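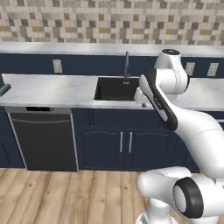 Surface water, shared drains and the bill: an interview with Ruth Yeoman

Ruth Yeoman has worked on drainage charges for small firms for most of her career, first in a billing office and now as an adviser in Drokside. Her clients are cafes, workshops, letting agents and one dog groomer. We spoke on a Wednesday about the part of the water bill that has no meter behind it.

The clean water charge is simple enough to follow. A meter is read, the units are multiplied by a rate, and a standing charge is added. Surface water drainage works differently. It pays for rain that falls on roofs, yards and car parks and then runs into the public sewer.

"Most of my clients think it comes off the meter," Yeoman said. "In their area it's banded by the size of the site. You could turn the stopcock off for a year and that line on the bill would stay the same."

The banding takes in the whole site, with permeable ground left out if the customer can show where it is. One client, a joinery in Tirkow, was charged on 2,617 square metres. Yeoman went through the site plan with the owner, Nigel Goodall, and found that the figure included a strip of rough grass behind the timber store and a lane used by three other units.

"The drained area came out at 1,160," she said. "That moved them down two bands. The claim was a plan, a short letter and a set of dated photographs of the gullies. It took longer to find the plan than to write the letter."

She advises customers to check where each downpipe goes before they claim. If a pipe runs to a soakaway, a ditch or a stream, that roof does not drain to the sewer and should not be charged for. If only part of the site drains that way, some companies allow a part reduction and others do not. The scheme of charges will say which, and it is reissued each year.

Brenda Goodall, who keeps the books at the joinery, asked for the reduction to be backdated. It was allowed to the start of the charging year and no further. Yeoman said this is common. "People expect six years. The rule is normally the date you told them, or the April before it."

Foul sewerage

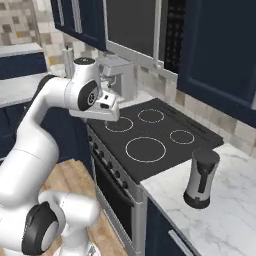

Foul sewerage is the charge for used water leaving the building, and it is usually worked out as a share of the metered supply. The company assumes that most of what comes in goes back down the drain. Where a business can prove that a good part of it does not, it may ask for a non-return allowance. Yeoman's usual example is the kitchen. Water boiled off on a flat black glass cooktop like this one is lost as steam, but the amount is too small to bother claiming. Water that leaves in a product is another matter. A drinks maker, a concrete yard or a plant nursery can send a large share of its supply somewhere other than the sewer.

"You need a sub-meter or a calculation they'll accept," she said. "An estimate with no working will be sent back."

Daiane Bezerra runs a nursery on the Wondville road and fitted a sub-meter to the irrigation line in June. Her first full reading on that line was 121 cubic metres, none of which reached a drain. The allowance was agreed from the date of fitting. Water used before the sub-meter went in was charged at the standard return rate.

Shared supplies cause the most letters. In the Sial units, 2 tenants sit behind one meter, and the landlord, Brenda Tapley, divides the bill by floor area. Yeoman has no objection to the method provided it is written into the lease. She does object to surface water being split on the same basis when only one tenant has the yard.

"Split each line on whatever drives it," she said. "Metered water by use if you can measure it, drainage by area. And put the account number on everything. I have had claims sit for over two months for want of an account number."

Her last point was on change of tenancy. The outgoing and incoming occupiers should each take a reading on the day and send it in separately. Any drainage reduction already granted should be confirmed in writing for the new account, as it may not carry across when the name changes.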